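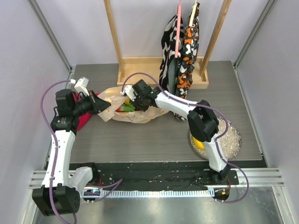
From: Felicja Ziółkowski
To: Hadmont Records Office discussion list
Date: 7/20/21
Subject: Re: Retention of paper intake forms after scanning

Dear colleagues,

Thank you to Danang Krishnan for raising the question of the intake forms. I have read the replies received so far and have spoken with Weronika Cieślak in the Collitz branch, who handled the same matter for the housing files. My answers follow his points in order.

Danang Krishnan wrote:

> The Plustlow branch holds 300 boxes of intake forms that have been
> scanned and indexed in Minja. The current schedule says that paper
> may be destroyed "after a suitable period." We would like to know
> what period the office considers suitable, and who signs for it.
> We would also like to know whether forms with handwritten notes in
> the margin fall under the same rule. Our storage lease is up for
> renewal and the branch manager has asked for an answer in writing.

On the period: the wording in the schedule was left open when it was adopted in April, pending advice from counsel. That advice has now been received. Paper originals are to be kept for 60 days after the scan has been checked and marked complete in Minja. The count starts from the date of the check. Several branches have been counting from the date of the scan, and those branches should review any boxes now set aside for destruction.

On signature: the destruction list is signed by the branch records officer and then by Bogumił Krajewska at the main office. Both signatures are required before the boxes leave the building. A signed list sent as an attachment is acceptable.

On margin notes: a form with handwritten notes follows the same rule, provided that the notes can be read in the scan. Where they cannot, the form should be scanned again at 300 dpi in color. If the second scan is still not legible, please pull the form and place it in the permanent series with a slip giving the box number.

Forms attached to an open appeal are not covered by any of the above and must stay where they are. Czesław Sowa keeps the list of open appeals and will send the Plustlow portion to Danang directly.

With regard to the lease, this office cannot advise on its terms. I would only note that boxes checked under the older procedure carry form 2 in place of the completion mark, and the date on that form may be used as the date of the check.

A corrected page for the schedule will be sent to all branches. Until it arrives, this message may be kept with the schedule and cited as authority.

Regards,

Felicja Ziółkowski
Records Schedules
Hadmont Records Office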